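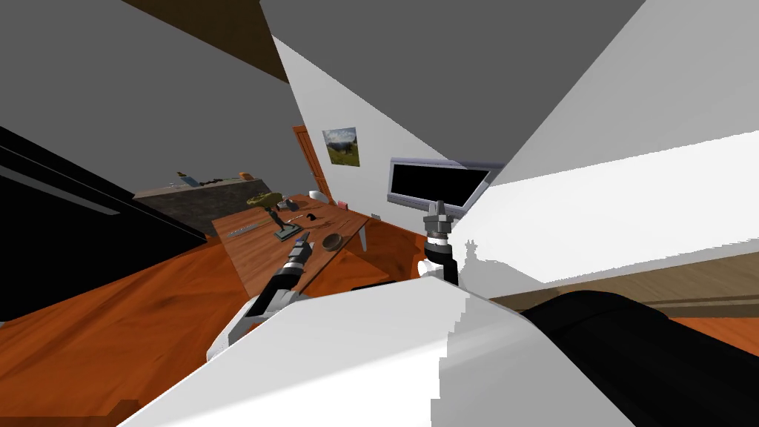 A simulated room with a two-armed robot. The bowl on the table is near the left gripper.

How a Robot Learns from Examples

A robot arm is moved by motors. A computer tells each motor how far to turn and how fast. For a simple job, such as stamping lids in a factory, a person can write down every turn in advance. For a job like tidying a table, the list would be far too long. The bowl may be in a different spot each time.

At Restulura, the robots are taught with examples. One example is called a demonstration. It is a recording of the robot doing a job while a person steers it.

What is in a demonstration?

Three kinds of information are saved together:

Pictures from the robot's cameras.
The angle of every joint in the arms, and how far each gripper is open.
The commands the person sent.

All three are saved many times each second. Each set has a time stamp, so the computer knows which picture goes with which command. A short label in words is added as well, for example "pick up the fork".

Why use a simulated room?

A simulated room exists only inside a computer. The table, the floor and the robot are made of shapes and numbers, and a program called a physics engine works out what happens when they touch. If a bowl is dropped in the simulation, there is nothing to sweep up. The room can be set back to its starting layout with one key. Colours can also be changed, and objects moved, between one demonstration and the next.

A simulation is a model, and a model leaves things out. Real metal can be slippery or bent. Real cameras get dust on them. For this reason, some examples are usually collected with real robots too.

Steering the robot

The person who steers is called an operator. Azucena Ayala is an operator at Restulura. She holds a controller in each hand. When she moves her left hand, the left arm moves, and a trigger under her finger closes the gripper.

Her current set of jobs is named Xolalpa. It has 19 jobs, and most of them use things found in a kitchen or dining room. The target is 500 demonstrations for each job. By the end of February the set held 2569 demonstrations in total.

Forks are one of the harder objects. The handle is thin, so the fingers have to be lined up on both sides of it before they close. Ayala slows down for this part.
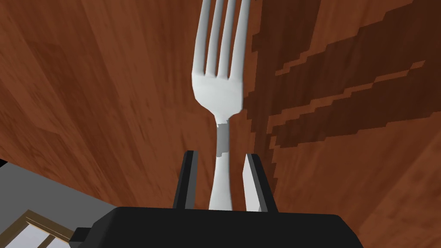
A fork held upright by the handle, with one gripper finger on each side.

Checking the examples

Not every demonstration is kept. Macario Bañuelos plays the recordings back and marks each one "keep", "fix" or "remove". A recording is removed if the object was never picked up, or if some of the pictures are missing. If only the label is wrong, it is marked "fix" and the label is typed again.

Training

The kept demonstrations are given to a learning program. The program looks at the pictures and joint angles from one moment and guesses the command. Its guess is compared with the command the operator really sent. If the two are different, the numbers inside the program are changed by a small amount. This is repeated until the guesses are close. Training on the Xolalpa set takes nearly 6 hours.

Afterwards the program is tested with objects in positions it has not been given before. If it does poorly on one job, more demonstrations of that job are recorded.

Words to know

Gripper: the part at the end of a robot arm that holds things.
Joint: a place where the arm can bend or turn.
Demonstration: a recording of a job, used as an example.
Operator: a person who steers the robot.
Simulation: a computer model of a place or an event.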